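Minutes of the Gripper Build Group, Vollow Workshop
Minutes Secretary

The minutes of the previous meeting were approved. Filament spending stood at $842.
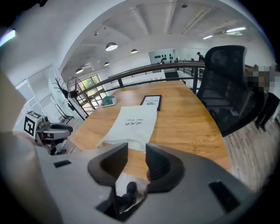
Tuselell, 30/09/2022

The group approved $500 for Arkia bearings. 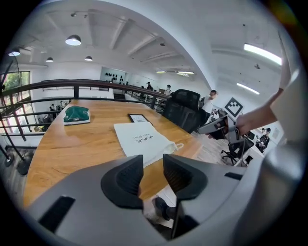
Marker mounting was discussed next. Gronow brackets will be printed in a batch of 26. The square board on top of the gripper is to keep its black-and-white pattern, and spare boards will match it. The next meeting will be held in November.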